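Notes for unit 6: Home and Habit

Welcome back, everyone! Last time we got a little carried away with kitchens (my fault entirely), so today we move to the front door. The big question is how a household decides where "outside" stops, and your reading by Maxine McAlister is a lovely place to begin. She calls the entryway a *threshold space*, meaning a small area where people change how they behave, often without a word being said.

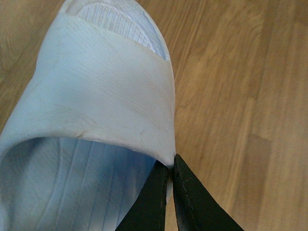 McAlister spent a winter visiting families in Prerden, and her chapter starts on page 109. Please read it slowly – the footnotes are half the fun. Watch for the difference between a **rule** (something a family will say out loud) and a **habit** (something they only notice when a guest does it differently).

## Two views to compare

- **Soon-im Jeon** sees the entryway as a place of welcome, where hosts show care for whoever comes in.
- **Rhys Ormsby** is more interested in storage and who gets to claim the space. I find him a bit gloomy, but do give him a fair chance! 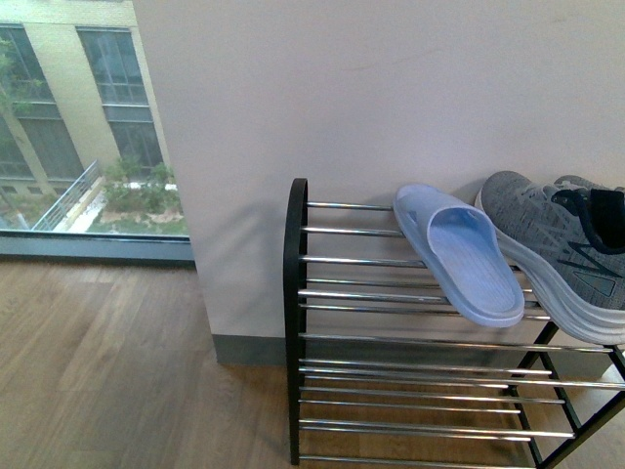
Both of them draw on the Strand household survey, which had 371 replies, and they come away with quite different stories.

**For next time:** ask an older relative or neighbor what guests did on arriving when they were young, and bring one page of notes.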